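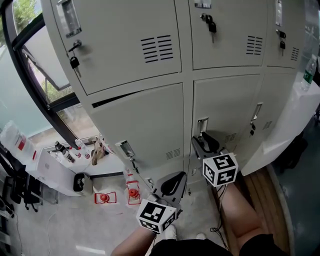
Light grey metal lockers, keys in the doors.

Skullura Rehearsal Gorilla Head

Categories: Masks & Heads, Stage Hire, Comedy

The Skullura is a full gorilla head made for theatre. It was designed for actors who have to speak, sing or shout through a mask and still be understood at the back of the house. Harkent sells it outright and also hires it to companies by the week.

The lower jaw is hinged and moves with the actor's own chin. An elastic cup holds it closed between lines. The mouth opening is backed with black mesh, so the voice comes through clearly and the actor's lips stay hidden under normal stage light.

Sizing
One shell fits most adults. Foam pads are supplied in two thicknesses and attach with hook-and-loop tape. Performers who wear glasses should order the wide brow version, listed as the Plulldale fit.

Hair
The standard head has synthetic hair in black or silver-grey. It can be brushed and trimmed. Keep it away from hot lamps and open flame. Colour matching to an existing body suit takes 25 working days from when we get your sample.

Cleaning
The liner comes out for hand washing in cool water. Leave it to dry for 24 hours before refitting. Don't put any part of the head in a dryer. A spare liner is worth ordering if you have a matinee and an evening show.

Hire
Minimum hire is 2 weeks. Bookings for February festival shows fill early. Each hire head comes in a hard case with a spare liner, a brush and 6 replacement chin elastics. Freight is charged both ways.

Matching gloves and feet are sold separately. The Iwasaki chest piece fits under the neck skirt with no alteration.

2 comments
Share 24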